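Unit 6: Choosing Surfaces for a Home Kitchen
Course notes, Navside Evening Program
Updated Mar 18, 2023

Read these notes before the sample session. Bring the price sheet from Unit 5.

What a counter has to put up with

A kitchen counter gets water, heat, acid, grease and knocks. No material handles all of them equally well. Ask the client how they cook before you talk about color. A household that bakes every week needs something different from one that mostly reheats.

Natural stone

Granite is hard and resists scratches. Most granite needs a sealer, and how often depends on the stone and on the product used. Marble is softer. It is made mostly of calcite, which reacts with acid, so lemon juice, vinegar and wine leave dull spots called etches. An etch is a change in the stone itself. A stain is something that has soaked in. Students mix these up every term, and the repair is different for each. A stain can often be drawn out with a poultice. An etch has to be polished or honed out.

Sealers slow down staining. They do not stop etching. Please write that in the margin of your Unit 5 notes, where the wording was unclear.

Engineered surfaces

Quartz counters are ground stone held together with resin. They don't need sealing. The resin can scorch, so a trivet is still required under a hot pan. Solid surface is softer and can be sanded when it scratches. Laminate costs the least and is the quickest to install, but water at an open seam will swell the core.

Wood

Maple and beech are the usual choices for a wood counter. Oil it before first use and again whenever it looks dry. Keep it away from the sink run if the client won't keep up with the oiling.

Finish

Polished stone reflects light and shows etches clearly. Honed stone is matte. It hides etches better but can show oily fingerprints. In a small kitchen with one window, try both samples flat on the cabinet, at the height where they'll be used.

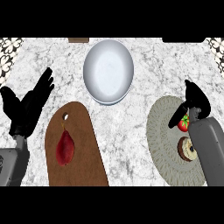

Does sealing a marble counter protect it from lemon juice?
Sealing helps keep colored liquids from soaking in, but the acid will still etch the surface. Wipe up the juice right away and rinse with water.

Worked estimate

The Serniria job sheet lists 16 square feet of honed marble for the baking area. The slab, cutting and edge work come to $2994. Sink cutout and delivery add $127. Work out the total, then the cost per square foot with and without the extras. Show your steps.

For next time

Read the Bai handout on edge profiles. Compare the eased edge with the bullnose and note which one you would use next to a range. Turn in the estimate at the start of class.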